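Gremance grip controller for a UR arm: one bad fault, and I'd still buy it again
Reviewed by Concetta Martinelli, December 21, 2025

I've been running the Gremance add-on since February on our desktop teardown and rebuild bench, and I love this thing! It sits between the arm and the gripper and watches the force for you, so you can go after fiddly parts like memory modules without writing your own limits. Setup took me one afternoon (I'm not a programmer) and I've logged 486 picks with it so far.

Working over a board like this one, with all four memory slots open, you want a grip you can trust.
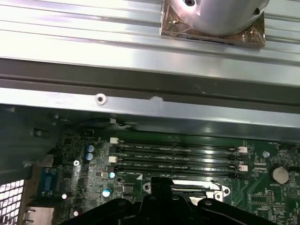

The fault

On pick 196 the controller lost its force reading and kept pushing. No alarm, no stop. The module went in crooked and one latch snapped before I got to the red button. My colleague Tullio Lo Presti pulled the log and found a gap of 17 seconds where the last good value just repeated, so as far as the software knew, everything was fine.

That's a real safety problem and I told Gremance so. They sent new firmware in 7 days, and now a stale reading stops the arm cold. I've yanked the sensor plug on purpose a bunch of times since then, and it has stopped every time.

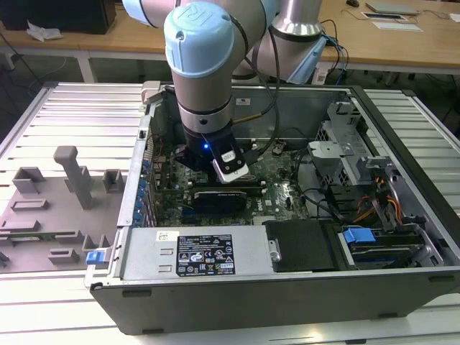
Please update before your first run, and keep your hands out of the case while the arm is live, update or not. I'd also like a louder beeper. The old Clirer unit had a great one. Four stars, and the fifth is theirs if they start shipping the fix in the box.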